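Home Recording FAQ, Nondik Packing Set
Maintained by Nikola Stojanovska. Last revised Sunday, January 11, 2026.

This page covers the snack packing task recorded with the two-gripper hand-held kit. For account setup and payment questions, use the Morkmont contributor page.
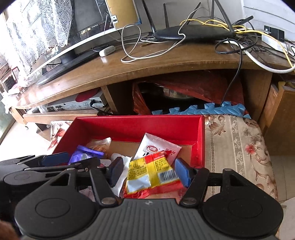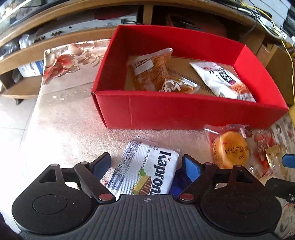

Packaged snacks and the red box, both grippers in use.

What counts as one example?
One example is a single continuous recording of the task, from the start signal to the stop signal. Do not pause in the middle. A recording with a pause is split by the Jullia upload tool, and both halves are rejected.

How many examples are needed per home?
200. The full set is 1,000 examples across all homes. Extra recordings from one home are stored but not used for training.

Do I need to clear the room first?
No. Leave furniture, cables and household items where they normally are. Remove papers that show names, addresses or account numbers. Screens should be off.

Can I use my own tablecloth?
Yes. Patterned and shiny cloths are both accepted. Keep the same cloth for a full session and enter a new session number if you change it.

Which items can I use?
Any sealed snack that fits between the finger pads when they are fully open. Mix stiff wrappers with soft ones, and clear wrappers with printed ones. Open packages are not accepted. Replace a package once its seal splits.

Does every item have to face the same way?
No. Vary the starting position between examples. Labels may face up or down, and items may touch or overlap. Do not line them up in a row.

What if I drop an item?
Pick it up with the gripper and continue. Recovered drops are kept and tagged. If the item lands on the floor, stop and mark the example as failed. Never reach in with a bare hand during an example.

How fast should I move?
At a steady pace you can hold for the whole session. Close the fingers fully before lifting. Fast wrist turns blur the video, and the tracking software (Simon) loses the gripper position.

Why was my upload marked "pose lost"?
The usual causes are fast motion, a covered lens or strong glare on the work surface. Close a curtain or turn the table, then record again. Cleaning the lens with a dry cloth is enough.

Do both grippers have to move?
Both must be held and switched on. One may stay still while the other works.

How long are failed examples kept?
Until the end of August. They are used to check the rejection rules and are not part of the training set.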